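Saridholm Releases Tabletop Assembly Board for Training Rooms and Schools

New board from the Hikidell range gives learners a fixed place to practice fitting small parts by hand

BUMWOOD, April. Saridholm today announced the release of the Hikidell Assembly Board, a flat practice board for teaching and testing the handling of small parts. The board is intended for vocational schools, company training rooms and rehabilitation departments, and is available to order now through the company and its distributor, Baek.

The Hikidell Assembly Board is a white rectangular sheet that rests on any level table. Raised plates are mounted on it, and outlined slots show the learner where parts belong. Gears and other small pieces are supplied separately in a covered tray. The learner picks up each piece, brings it to its place on the board and fits it, then returns all pieces to the tray before the next round.

Saridholm developed the board after requests from training centers that had been building their own practice boards from scrap material. Those boards differed from one room to the next, and results from one group of learners could not be fairly compared with results from another. The new board is made to one layout. Every unit leaves the Bumwood workshop with the same plates in the same positions.

"Instructors asked us for a board they could put down on a table and use within a minute," the company said in a statement. "They wanted the same exercise in every room, with replacement parts that fit the first time. We have kept the layout simple so that the learner's attention stays on the work of the hands."

The board was tried out over 14 weeks at training sites in the Bumwood area before its release. Instructors at those sites logged 1,104 completed exercises and sent written comments to the company at the end of the period. Saridholm made two changes as a result. The outlines of the rectangular slots were darkened to make them easier to find under ceiling lights, and the corners of the sheet were given a better grip on smooth tabletops.

Setting Up the Board

Saridholm recommends a dark, plain table surface, against which the white sheet stands out clearly. The board should be placed in the middle of the table and squared to it, with open space on both sides so that either hand can reach the plates. A plain curtain or screen behind the table is advised in shared rooms, where movement in the background can draw the eye away from the task.

The gear exercise is the first in the printed guide. A single gear is held between the fingers above the board and then lowered into place. The guide asks for a light grip on the toothed edge and a short pause before lowering, and suggests that beginners repeat the exercise with each hand before going on to the slotted plates.
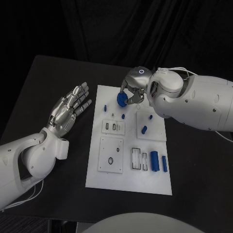 Availability and Orders

The Hikidell Assembly Board is sold singly and in classroom sets. Each order includes the board, the parts tray, a printed exercise guide and a sheet of blank score cards that may be copied freely. Spare gears and plates can be ordered separately at any time.

Saridholm has capacity to produce up to 2,000 boards in the first production run. Orders from public schools and training centers will be filled first. Baek will handle deliveries outside the Bumwood area and will accept returns of unused boards in their original packaging.

Training centers that wish to see the board before ordering may ask for a loan unit. Loan requests should state the number of learners, the type of course and the size of the tables to be used.

About Saridholm

Saridholm designs and makes teaching equipment for workshops and classrooms. Its Hikidell range covers practice boards, parts trays and bench accessories. The company is based in Bumwood.

Media Contact

Saridholm Press Office, Bumwood
Product samples and print-quality photographs are available on request.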